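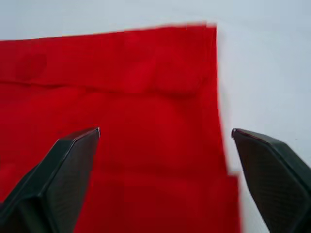
Start with the T-shirts, Manju Vashisht told the first group through the door, and leave the socks until everyone has warmed up.

This website uses cookies to improve your experience. Accept Manage settings

Search this site Enter keyword Go

Nyamweya opens free folding and sorting sessions in Flindden

FLINDDEN, Tuesday, April 1, 2025 – Clothing reuse organisation Nyamweya today opened bookings for Plinik, a program of free sessions on folding, sorting and packing donated sportswear. The sessions will be held at the Nutell building in Flindden and will run until the end of June.

Each session lasts 60 minutes and is open to adults and to children with a parent or guardian. No experience is needed. Places can be booked one at a time or for a whole household.

Nyamweya passes on used sports clothing and equipment to 43 clubs and schools in the region. Most of what comes in is everyday training gear: T-shirts, shorts, socks, hoodies, shin pads, gloves. It tends to arrive in mixed bags, with soft items and hard items together, and everything has to be gone through on a table before it can be shelved.

The organisation said the sorting had fallen behind over the summer and that the backlog stood at 86 bags at the last count. Plinik is intended to clear it and to give people a skill they can take home to their own cupboards.

What the sessions cover

Participants work at a plain table with one item spread out in the middle and the rest pushed to the edges. The T-shirt comes first. It is laid flat and pulled straight at the hem, the sleeves and sides are turned in, and the body is folded up to make a rectangle that will stand on its edge in a drawer or tub. Creases are smoothed by hand between folds. Ironing is not part of the program.

Shorts follow, folded in half with the waistband kept together at one end. Elastic waistbands pull the fabric into a bunch, and participants are shown how to stretch the band out flat before making the fold. Socks are matched and laid one on top of the other. Single socks go in a separate tub and are checked again at the end of the day.

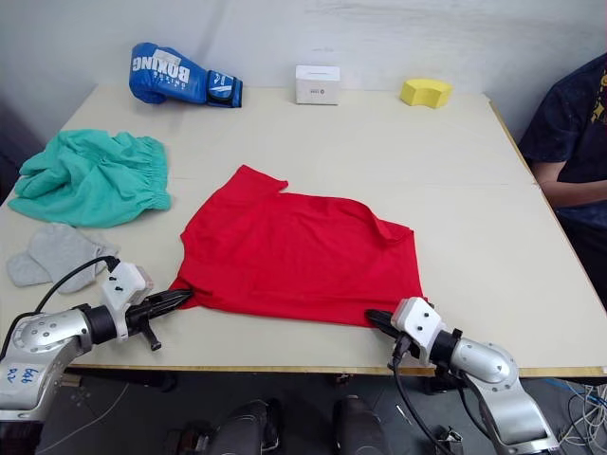

Could boxing gloves go in with the clothes if they were clean, one resident asked at the information evening. The answer was no. Gloves are shelved separately under Nyamweya's sorting rules, in pairs where a pair can be made, and single gloves are kept for one season in case the other turns up.

The same applies to anything else that is not clothing. Small cardboard boxes are opened, checked and flattened if there is nothing in them. Sponges, foam pieces and padding go to the equipment shelf, where they are looked over before being offered to clubs. Items that can't be used again are sent to textile recycling or put in the rubbish.

“Colour helps people more than size does when they're starting out,” Vashisht said. “A red shirt on a pale table is easy to see, and you can tell straight away whether your edges are square. We ask people to do a bright one first and a grey one later.”

She said the most common mistake was folding a shirt while it was still rumpled underneath. “The top looks fine, then you pick it up and there's a lump in the middle. Lay it out again. It only takes a moment.”

Sessions at the Nutell building

The Nutell building has step-free entry from the car park and an accessible toilet on the ground floor. Tables can be raised on request for people who prefer to stand, and chairs are available for everyone else. Tea, coffee and water are provided. Participants are asked to wear closed shoes and to leave large bags at the front desk.

There will be 3 sessions a week – one in the morning, one in the afternoon and one in the evening. The evening session is kept for adults. School and club groups should contact Nyamweya before booking, as they may be offered a separate time.

Donations of sportswear can be dropped off at the building before any session. Clothing should be washed and completely dry. Wet or mouldy items can't be accepted, and neither can helmets or mouthguards. Donors are encouraged to empty the pockets of shorts and jackets, and to tie boots and gloves together in pairs by the laces or straps.

A printed folding sheet will be given to everyone who attends. It shows the T-shirt, shorts and sock folds at full size and can be laid beside the garment while working. Extra copies will be held at the front desk for clubs that want to use the same folds in their own gear rooms.

Bookings and enquiries

Bookings for Plinik can be made through the Nyamweya website or in person at the Nutell building, Flindden. Media enquiries should be addressed to Manju Vashisht at Nyamweya. Interviews can be arranged before or after any session.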